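The week the left arm let go

I have been promising a post about the Skestbridge bench for ages, and now I finally have a good story to go with it. Something broke! Or half broke, in that maddening way where everything passes its checks and the work still ends up on the floor.

Quick background if you're new. Zuweira Sowah and I share a two-arm setup in the Skestbridge workshop, and since September we've been teaching it to handle padlocks. One arm holds the body, the other deals with the shackle. I love this task more than I can say. A padlock is small, it's slippery, it's heavier at one end than you expect, and the shackle swings about when you least want it to. If the arms can manage that, they can manage a lot of the fiddly stuff I'd like to try next.

So, the fault. It started with a drop at run 651. The left gripper closed on a shackle, the arms began to pull apart, and the fingers just opened. No error, no warning light, nothing in the log except a cheerful line saying the grip was complete. I picked the lock up, ran it again, and it was fine. Then fine for a whole afternoon. Then it dropped 2 in a row and I went to make tea. 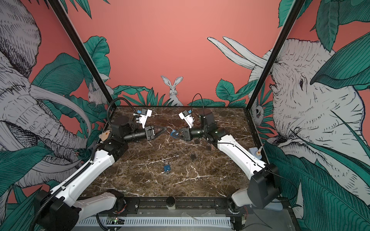 My first theory was that the shackles were simply too thin for our fingers, and I was very attached to it. It's a fair suspicion when you see how little there is to grab - on the blue one between the grippers it's just a thin silver curve, and the tip of the left gripper has to meet it while the right one minds the body. I spent two evenings changing the approach angle and the closing force. The drops carried on exactly as before, which was a bit humbling.

Zuweira was the one who asked the better question: does it ever happen when the arm is standing still? We parked the left arm, closed it on a scrap of rubber and left it there over lunch. Solid. Then we swung the wrist slowly from one end of its travel to the other, and near the far end, pop, fingers open. We did it again and got the same thing at the same spot. I may have cheered.

From there it was quick. The gripper cable had been tied down one notch too tight at the last refit (by me, sorry), so at full twist it tugged on its plug just enough to break contact for a moment. The gripper controller, a Zostaton board we bought used, restarted in that moment. And here's the part that I find fascinating and slightly alarming: when it restarts, it opens the fingers. That's the default. It then reports itself ready, and the log has no idea anything happened.

For a padlock, who cares. But Ximeng Guo, who does safety reviews over at Flemard, read my notes and pointed out that I'd been reaching in under those grippers to reset the parts, with the drives live, on the assumption that a closed gripper stays closed. Fair point, and I've stopped. Drives off first, every time, even when it's only a quick nudge.

What we changed:

The cable now has a proper slack loop, and we checked it at both ends of the wrist's travel before tightening anything.

On a restart the controller holds its last position and waits for a person to release it. That took 3 lines in a settings file. Three!

The log records every restart with a time stamp, and a restart during a run stops both arms.

We've done 3,302 wrist swings since then with a lock in the fingers, left running in batches while we got on with other jobs, and it hasn't let go. I still want to go back through the old logs for gaps, as I have a feeling some of the runs I blamed on bad aim were this all along. Zuweira has bet me a lunch at Ofori that it's more than half of them.

If you have a Zostaton board of your own, pull the power on it with something soft in the fingers and see what it does. I'd love to hear whether yours opens too - leave a comment with the settings you're using.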